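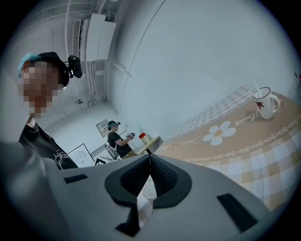

Märta Tveit said the tablecloth was older than the house, and that anyone could tell. Colette could not tell. It had checks and a big white daisy, and she had seen cloth like it on sale in Grostby for 13 dollars.

"My aunt brought it over from Skatitz," Märta said.

"Which aunt?"

Märta moved a spoon from one side of the mug to the other. Last June it had been a grandmother, and the town had been Delorme. Colette drank her tea – weak, as always – and looked for a darn, a stain, anything that seventy-four years of suppers ought to leave behind. 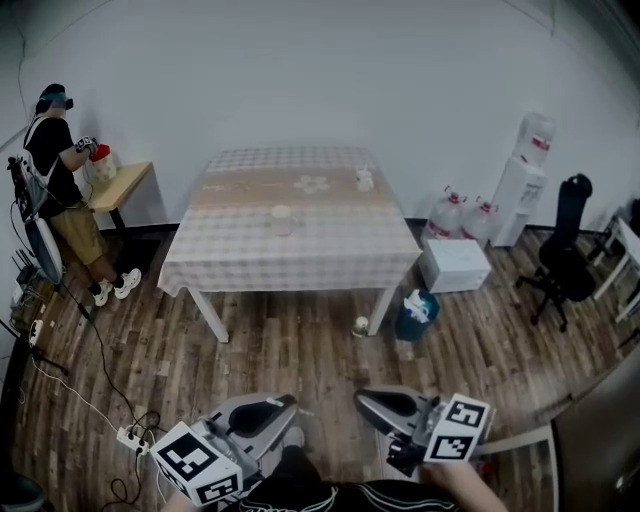 The cloth on the table, folds and all.

"You could have it," Märta said. "When I go."

"Go where?"

"Britar, maybe. My sister has 2 rooms."

Colette had never heard of a sister either. She ran her thumb along the hem, feeling for a label, and Märta watched her do it and poured more tea.

Search stories
Enter keyword
Go

Recent stories
The Ferry to Britar
Room 103
What Colette Rolland Kept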